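Sim Gripper Project: Where We Are So Far
Dalibor Paulík
Friday, March 16, 2018

So this is the report on my half-year project for robotics class, and I'm going to write it the way I'd tell it, because the formal version I started in January was putting even me to sleep.

The project is called Nelten. The idea is pretty simple to say: teach a simulated gripper to pick odd things up off the floor of a house. Blocks and cups are what everybody in our class starts with, and they're great, but floors in real homes have weird stuff on them. I wanted weird stuff!

I spent the first couple of weeks just on the room. My first one (I named it Greton, all my rooms get names) had a plain white floor and the gripper looked like it was floating in milk. I couldn't tell from the wrist camera if I was up high or almost touching. So for the second room, Westano, I went kind of overboard with wood. The main floor has reddish-brown planks in mixed shades with the end joints staggered, and there's a yellow wood section past it. The grain helps a ton. When the planks slide by under the fingers you really feel how fast you're moving.

Then came the objects, and this is where I had the most fun. I grabbed a bunch of free models and dropped them in to see which ones the physics could handle. A few fell straight through the floor, and one shot off sideways and I never found it again. The ones that behaved got to stay, and I drive the gripper with a game controller to try and grab them one by one. Every try gets saved so I can train on it later.

Most of my driving happens through the wrist view. There's a little thing shaped like a cat next to the left finger, a brown lumpy one that looks like a rock in the middle, and a dark grey one made of rounded parts right up by the right finger. Getting the fingers around just one of them is the hard part. You line up on the rock, you close, and suddenly you're shoving the neighbor too.

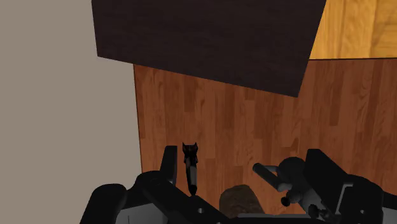 What went wrong

Okay, lots of things. The biggest was my contact settings. I had the friction way too low, so anything smooth squirted out of the fingers like a bar of soap. I turned it up and then stuff stuck to the pads and wouldn't let go, which was funny for one afternoon. I'm somewhere in between now.

The second problem was me. I recorded 10 practice grabs in a row and when I played them back, 7 of them came in at nearly the same angle. A model trained on that is going to learn my bad habits and nothing else. Now I spin the start pose before each try.

What's next

I'd like to get up to 2,000 saved tries before I train anything serious. I also want to build a third room, Lindgren, with a rug in it, if my laptop can take it (the fan already sounds like a hair dryer). The rug scares me a little.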